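Plollico Kitchen Tidying Set

README for the October release

Contents

Plollico is a collection of recordings of small putting-away jobs done in home kitchens. Each recording covers one job from start to finish: chopsticks into a holder, spice jars into a rack, lids onto pots, boards back against the wall. The jobs are the kind that get done after dinner without much thought, and they were picked for that reason.

There are 1,307 recordings in this release, made in 28 kitchens. 71 of them have been checked twice by separate annotators and are listed in checked_twice.txt.

Folder layout

kitchens/ has one folder per kitchen, numbered in the order they were visited
jobs/ has one text file per job type, with the starting layout and the finished layout
labels/ has the annotations, one file per recording
stills/ has single pictures for browsing
notes/ has whatever the person on site wrote down, mostly unedited

Folder names don't change between releases. If a kitchen is withdrawn its number stays empty.

Job types

The chopstick jobs are the most common group. The starting layout is a holder on a table with chopsticks lying near it, in the holder, or both. The finished layout has every chopstick standing in the holder. Which end goes down is recorded but not scored, as households do it differently. Chopsticks of different lengths or colours may be mixed and no attempt was made to match pairs.

Table coverings were left as they were. A cloth makes a difference to how a thin stick sits and rolls, so there is a field for it (table_cover) with the values none, cloth, mat and other. Pattern and colour go in the free text.

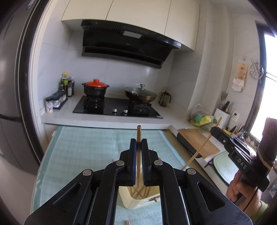
Chopstick job, holder on an aqua checked cloth, cooktop side of the kitchen.

Things in the background were not cleared away. Pots stay on the burners with their lids on, sauce bottles stay beside the cooktop, and cutting boards stay wherever the household leans them. These are labelled as background objects when they are large enough to outline. Bottles standing in a cluster get one outline for the whole cluster. Spice racks are outlined as a rack, without separate outlines for the jars, except in the spice jar jobs.

Label fields

job: the job type, matching a file name in jobs/
item: the thing being put away
target: where it goes (holder, rack, drawer, hook, shelf)
table_cover: see above
item_state: lying, standing, leaning, held
done: yes, no or part
remarks: free text

A chopstick that is in the holder but resting at an angle counts as standing. We went back and forth on this. Almost nothing stands straight in a wide holder, and "leaning" is now kept for items propped against something outside their target, such as a board against an appliance.

"Part" is used when at least one item reached the target and at least one did not. If a stick falls on the floor and is left there, the recording is marked part and the floor is mentioned in remarks.

Known problems

Kitchens 2 and 28 were labelled before the item_state change and some of their chopsticks are still marked leaning. A corrected set is being prepared.

Wooden chopsticks against pale wood or bamboo are hard to outline. Expect loose edges where a stick crosses a cutting board.

Glass lids are sometimes labelled as the pan underneath. Leonardo Pace has fixed the ones reported so far.

Sauce and spice names are spelled as the annotator read them, in several languages. Labels that couldn't be read are entered as unread.

The remarks field has stray line breaks in it. Read it with a proper CSV parser.

Households

Every household agreed to its kitchen being included and could ask for items to be moved out of view first. Mail, medicine and family photos were put away. Food packaging was left out if the household was happy with that.

Credits

Kitchen visits: Debora Sorrentino, Benedek Deák
Job descriptions: Fiorella Santoro
Labels and corrections: Leonardo Pace, Guido Mazza

Corrections can be sent to Guido at any time. Please give the kitchen number and the recording number, and say which field is wrong. He goes through them on Wednesday mornings.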